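Search this forum Search Advanced Go
Print this topic | E-mail to a friend
Share 3 | Comments 8

Budgeting for a second arm — what am I forgetting?

karlijn_vd
Hi all! I'm putting together the spending request for our little lab and I'd love some eyes on it before it goes upstairs. We have one arm doing household tidying tasks (wiping, picking up packages, moving things on a table) and I want to add a second one with its own hand and wrist camera. My boss, Alvar Engebretsen, has said yes to 3,000 on top of the arm itself, and that has to cover the hand, the camera, the mount, the cables and whatever I haven't thought of. I've got quotes from Veltus and Dastgate. Veltus is cheaper but the spare fingers are sold separately, and I don't love that. What would you put on the list that isn't on mine?

hrytsenko_t
Spares. Buy 2 full sets of fingers on day one and put them on the same order so shipping gets charged once. I went with Dastgate last time for exactly that reason, the spares came in the box. The quote looks worse until you add it all up.

boltbucket
Disagree with the above. Dastgate spares are in the box because they expect you to need them. We ran the Veltus hand for a year and replaced one finger. I'd take the cheaper quote and spend the difference on cables. Nobody budgets for cables and then you're splicing at ten at night.

hrytsenko_t
One finger in a year tells me you weren't running it much :) What were you picking up, sponges?

boltbucket
Sponges, boxes, bottles. Same stuff she's doing. Anyway I stand by cables. Get the flexible kind and get them longer than you think, it's the bend at the wrist that kills them.

val_romaniuk
Can I put in a word for the boring line items? When I did ours I left out the table, the clamps and the stuff the robot handles. The props alone were a real number by November. Cleaning products, cloths, containers, they get squashed and crumpled and you want fresh ones so the packages look like packages. I'd give that its own row on the sheet so it doesn't get eaten by the hardware.

karlijn_vd
Oh that's a good one, props are not on my list at all! I've been paying for them out of the coffee money, which now that I type it sounds bad. Adding a row.

Cables I had down as one lump. I'll split them into power, data and "will break." Are people buying from Boiko for those or is there somewhere better?

khladun
Boiko is fine for data. For power I'd go to Lorstead, the connectors lock properly. Also — what lens are you getting on the wrist camera? If it's a wide one, check how much of the picture ends up being hand and wiring before you pay for a second. We bought a wide lens without trying it and had to redo the mount, and the mount cost more than the lens did.

karlijn_vd
Wide, yes, same as we have now. Good point about the mount. I pulled two views so you can see how much room there is to play with.

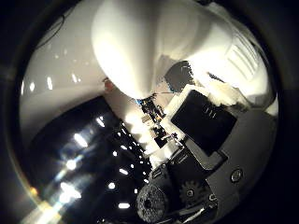

The next one has the cleaning product up close, and a lot of cable. 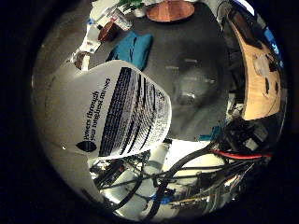

So my thinking now is to keep the same lens and ask both vendors to quote the mount as a separate line. If Veltus comes in under with one set of spares added, I'll go Veltus. If they're within a hair of each other I'll take Dastgate and stop worrying about fingers. I also want to hold back a chunk for the first month, when everything I forgot will show up at once.

boltbucket
Get the mount quote in writing with a drawing. Veltus changed the bolt pattern on us between the quote and the delivery. I like them, but they did.

hrytsenko_t
And there it is.

boltbucket
They swapped it for free! Took two weeks though. So put two weeks of slack in the plan as well as the money.

val_romaniuk
How big a chunk are you holding back, Karlijn? Ours was too small and I had to go back and ask again, and the second ask was much less fun than the first.

karlijn_vd
I had 300 penciled in but after reading all this I'm going to double it and trim the camera row. Will post the sheet once Alvar has signed it. Thanks everybody, this was a huge help!

Print this topic | E-mail to a friend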